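Jailed councillors to keep their seats until appeal, tribunal told

11/06/2019

Two Hultarard councillors serving sentences for obstructing a land survey will stay on the books as elected members until their appeals are heard, the state's local government tribunal has ruled.

The decision means the 13-member council will sit with 11 voting members for at least the next meeting. An application to have both seats declared vacant was dismissed after a short hearing.

Angeliki Manolakis, the solicitor acting for the pair, said they had been held at the Endeck centre since March and had asked several times to receive council papers by mail.

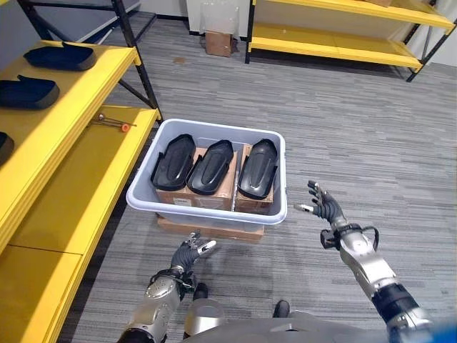

Black moulded parts on cardboard boxes in a grey plastic bin.

"They were elected by the people of this district and they still get letters from them every week," she said. "All they want is to be able to read the agenda and answer those letters."

Ms Manolakis said the families of both men had moved out of Hultarard after a number of late visits to their homes by people they did not know. The visits were reported to police. No charges have been laid.

The councillors were arrested during a protest on the Petridis road, where residents have opposed the rezoning of farmland next to the Multance industrial estate. A petition against the rezoning carried 192 signatures when it was tabled.
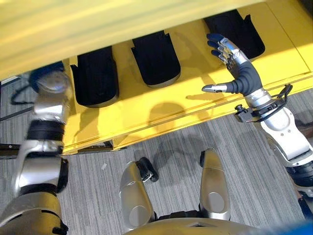
Black curved holders on a yellow shelf.

Of the 17 people arrested at the protest, most were released without charge. The two councillors were convicted of obstruction and of failing to follow a police direction.

The council's lawyers had argued that the men could not carry out their duties and that a by-election should be called. The tribunal found a seat falls vacant only once all appeals have been finalised.
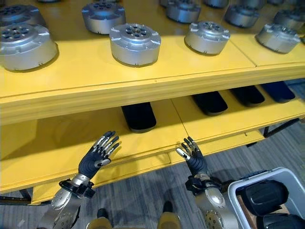 Metal housings on the upper level of a yellow shelving unit.

Council has 21 days to seek a review of the ruling. A spokesperson said it was considering its position and would not comment further.

The rezoning vote has been deferred. A date for the appeals has not been set.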